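Miltari Pack Library
Gallery 5: Spouted Pouches, Food

Text and captions: Cyrill Wyss, Eston. Page last revised August 2022.

Gallery 5 covers flexible food pouches with a rigid spout welded into the seal. Flat sachets, zipper bags and brick cartons have their own galleries. Captions give the product type, the printed name where it can be read, and the closure. Notes on the pack format follow.
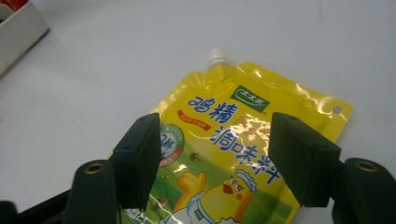 Chicken essence seasoning (鸡精), brand logo 太太乐 in white on green. Yellow film pouch, white ridged screw cap at the top center, round hanging hole near the upper right corner.

Closure. The cap on this pack is small, white and round, with ridges for grip. The spout fitting is welded into the top edge of the pouch, and the film narrows slightly just below it. In the library's terms this is a center spout. A corner spout is set into a cut-off corner of the pouch and is filed separately, even if the cap itself is the same size.

Hanging hole. A round hole is the simplest of the hanging features we record. The others are the wide slot with a raised middle, used on most retail display hooks, and the glued tab. With a center spout, the hole has to move to one side, and a full pouch on a single off-center hole hangs at an angle. On a spouted pouch we log the position of the hole as left, right or center, viewed from the printed front.

Side seal. The right edge shows a narrow heat-sealed margin, visible as a strip of lighter yellow. Margins like this are useful for identification because ink coverage and film color can be compared there without product behind the film. The edge is slightly wavy. We record waviness as present or absent and do not grade it.

Surface. Glossy film. The wrinkles pick up bright white glare along the top edge and across the center. Matte films photograph more evenly but scuff in the drawer, and we have had to replace more matte packs than glossy ones for that reason.

Print. The product name is in large bold blue characters with a white outline, on the yellow ground. The brand logo sits to the right and slightly higher, in a green rectangle with a white oval swoosh. The library logs the position of the logo relative to the product name for every pack, as it is the fastest way to tell two yellow seasoning packs apart in a thumbnail.

How the entries are written

Captions are limited to what a visitor can check against the picture. Net contents, film structure and country of filling go on the record card in the reading room. Requests to add those details to the web pages come in often. They are left off because print runs change and the cards are easier to correct than the pages.

Color names follow a short list of everyday words: white, gray, black, red, orange, yellow, green, blue, purple, brown, clear, silver, gold. A caption may add light or dark. Numbered color references appear on the card only, and only if the film was measured flat.

Chinese, Japanese and Korean product names are given in the original characters, with an English term for the product type. We do not romanize them in captions. The search box accepts either the characters or the English term, but it does not yet match traditional characters to simplified ones, so it is worth trying both.

The terms used for seasonings are:

Chicken essence: the usual English rendering of 鸡精 as a cooking seasoning. It is indexed under Seasonings. The bottled health drink sold under the same English name is indexed under Beverages.

Bouillon: cubes, tablets and pastes for soup. Granules are placed here if the pack itself says bouillon.

Sauce: any pourable seasoning whose pack calls it a sauce.

Mixed seasoning: everything else sold for adding to food during cooking.

Why spouted pouches are kept apart

The library started with two drawers for all flexible packs, sorted by width. Spouted pouches caused trouble from the start. The fitting is the only hard part of the pack, and in a tight drawer it presses into whatever lies on top. After one winter, several flat sachets had a clear ring embossed in the print. Since then, spouted packs have been stored upright in Ruiz-Ortega racks, one pack to a slot, caps up.

The racks take packs up to 200 mm wide. Wider packs lie flat on the bottom shelf with a sheet of card between them. Slots are labeled on the front lip, and the number on the lip is the number on the card. If a pack is out for study, a blank marker stays in the slot.

Full and empty packs are not mixed. Full packs are kept until the printed date and then emptied, rinsed, dried with the cap off and refiled under the same number with the letter E. Drying takes longer than expected on center-spout packs, as water stays in the bottom fold. Standing the pouch upside down over a peg solves this. A folded paper towel pushed through the spout does not, and tends to stay behind.

Cap measurements

Cap diameter is measured across the ridges with a Fodamska ring gauge. The reading is taken twice, with the cap turned a quarter turn between readings, and the larger value goes on the card. Caps with a tear-off ring are measured with the ring in place. If the ring is missing, the card says so.

Torque is not measured. A visitor from a filling plant asked about this in April, and the answer is the same as before: the packs have been handled too often for an opening figure to mean anything.

Thread type is recorded only for empty packs. We do not open full ones to look at the thread.

Lighting and background

Packs in this gallery are shown on plain surfaces. Pale gray or white is preferred for saturated colors such as yellow and red. Clear pouches need a darker ground, or the edges disappear. Light comes from above where possible.

Glare on glossy film is left as it is. Earlier versions of the gallery had it retouched, and several small lines of print went with it. Polarizing filters help on flat film but do much less on a crinkled pouch, where every wrinkle faces a different way - a second view at another angle is usually the better use of time.

Back panels are photographed for the card and are not shown on the web.

Using the pictures

Pictures may be used in teaching without asking. Please credit the Miltari Pack Library and give the gallery number. For print use, write to the reading room and state the print run. Runs up to 500 copies are free of charge. Longer runs, up to 3000, carry a small handling fee. Anything beyond that is agreed case by case.

Brand names and logos belong to their owners. Their appearance in the gallery records the pack as an object and is not a recommendation of the product.

Corrections

Send corrections to the reading room with the gallery number and the first words of the caption. Corrections to characters are especially welcome, with the code point if the form is unusual. Changes to captions are made at the next revision of the page. Changes to the record cards are made the same week.

Donated packs are accepted if they are unopened, or if they have been rinsed and fully dried. Pouches with a cut corner can be taken only if the cut does not touch the printed front. Please leave price stickers on. They can be removed here with less damage, and the adhesive mark is recorded first.

Related pages
Gallery 4: Zipper Bags, Food
Gallery 6: Spouted Pouches, Household
Glossary of closures
Reading room hours and directions, Eston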